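4. Placing, Leveling and Calibrating Your Cilasus Scale

By now the scale is out of its box and the box is in the recycling, where you'll be looking for it later when you want the serial number. The same number is on a sticker inside the battery door. Copy it onto the back cover of this guide.

4.1 Choosing a spot

The Cilasus is a fussy roommate. It wants a hard, flat surface, away from the stove, away from the window you open in June and forget to close, and away from the refrigerator, which hums. It will work on a cutting board in the sense that it will show you numbers.

1. Wipe the counter. A single grain of rice under one foot is enough to spoil the reading.
2. Set the scale down with the display facing you.
3. Press each corner in turn. If it rocks, turn the foot under the high corner clockwise until it stops.
4. Look at the bubble level next to the power key. Close to the middle is fine. You are weighing flour.

Note: Let a scale that has spent the night in a cold car or garage stand indoors for an hour before going any further. Readings taken sooner will drift, and you'll blame us.

4.2 First power-on

1. Slide the battery tab out. Pull straight, and pull all of it. The half that tears off and stays behind is the most common subject of our mail.
2. Hold the power key until the display shows four dashes.
3. Take your hands off the scale. Leaning on the counter counts as hands.
4. Wait 30 seconds. The dashes become a zero.

If the dashes stay, go to Section 9. If the zero turns into some other number with an empty platform, the platform is upside down. The smooth side goes up.

4.3 Calibrating

Every scale leaves Jirkness calibrated, and every delivery truck then has a chance to undo that. Do it once now, and again whenever you move to a new home.

1. With nothing on the platform, hold UNIT and TARE together until CAL appears.
2. When the display asks for 2,000, put the supplied 2,000 g weight in the center of the platform. Lower it. Dropping it also works, but only the first time.
3. Wait for DONE, then lift the weight off.
4. Check that the display is back at zero.

Caution: Don't calibrate with a bag of sugar that says it weighs the right amount. It is a bag of sugar, and the people who filled it were in a hurry.
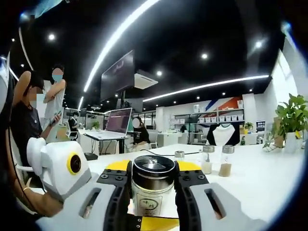 Tare is the feature you paid for, and it takes one key. Put the empty container on the platform, press TARE, and the scale forgets the container exists. The trouble starts with containers that are already full. A metal tin like this one, with its black lid and its cream-colored label, has to be emptied into something before you can learn what it weighs by itself, and few people are in the mood for that when they're halfway through a recipe. Do it the next time the tin runs out. Weigh it with the lid on if you plan to weigh it with the lid on from then on, and store the result as shown in 4.4.

4.4 Storing container weights

The scale remembers container weights for you. It doesn't remember what you called them, so keep a list.

1. Put the empty container on the platform and wait for the reading to settle.
2. Hold MEM until the slot number blinks.
3. Use the arrow keys to pick a slot.
4. Press MEM again to save.

To use a saved weight, put the full container on, press MEM, choose the slot, and read off the contents. If a container weighs 470 g empty and 572 g with the lid, those are two different slots. Lids are heavier than they look.
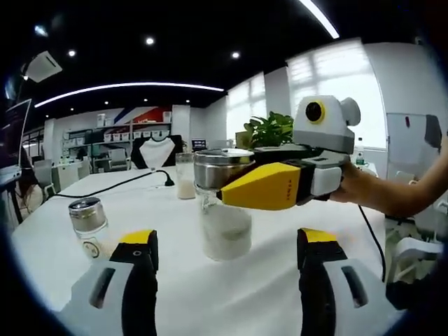
Saving to a slot that's already in use replaces the old weight without asking. We considered having it ask. Our testers found that they pressed yes every time anyway, and then complained about the question.

Changing the batteries doesn't clear the memory. Holding TARE through a power-on does, and so will a curious child.

4.5 Pairing with the Likeo app (optional)

You don't need the app. The scale was finished before the app was, and weighs things perfectly well alone.

1. Install Likeo and open it.
2. Decline or accept the newsletter.
3. Hold UNIT until the wireless symbol blinks.
4. Choose your scale from the list. If the list shows two, the other one belongs to your neighbor. Leave it be.

Container names can be typed in the app, and slots then show a name on your phone in place of a number.
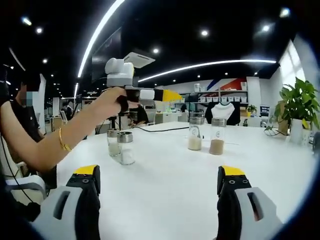 One owner wrote to ask why the app showed her coffee in ounces while the scale insisted on grams, and whether the two had been introduced. She had a point. The app keeps its own unit setting, under Display, and it won't follow the UNIT key. Set both, once.

4.6 Before you go on

Press TARE with the platform empty and check for a zero. Replacement feet and weights are sold through Rostami, as is the battery door, which people lose at a rate we can't account for. Cleaning is covered in Section 5.

Contact: Jirkness Owner Support | © Jirkness, September 2026 | Back to top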